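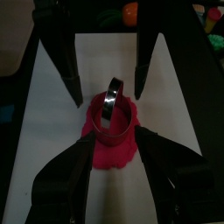 The plain ring cutter with a strip handle is a better tool for play dough than the plastic shape sets sold beside it, and activity rooms should buy accordingly. My argument rests on edge and grip.

A round band loads the dough evenly. Pressed upright, it meets the sheet along its whole rim at once. A star or a dinosaur concentrates the load at its points, and the dough tears in the narrow parts before the wide parts are through. Thickness matters less than people assume. A disc patted out by hand, ragged at the border, cuts well enough if the middle is level.

The handle is the second matter. A metal strip arched over the ring keeps the fingers clear of the rim and gives something to pull on. 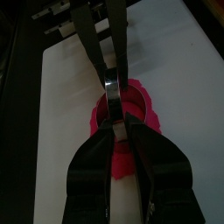
Pulling is where most cutters fail. Dough clings to the inner wall, and a tool held only by its rim has to be pinched and rocked until the shape distorts. With a strip, the lift can be straight.

Zanele Mthembu, who buys for the Vorel playrooms, disagrees. Her view is that children choose shapes first and that a circle bores them by October. I accept the point about choice. Siiri Grigaitė and I tried 70 mm and 100 mm rings at one table, and the smaller went unused for most of the morning. That is an argument for stocking two sizes. It does not favor the dinosaur.

Metal rings should be wiped before the residue hardens in the joint between strip and wall.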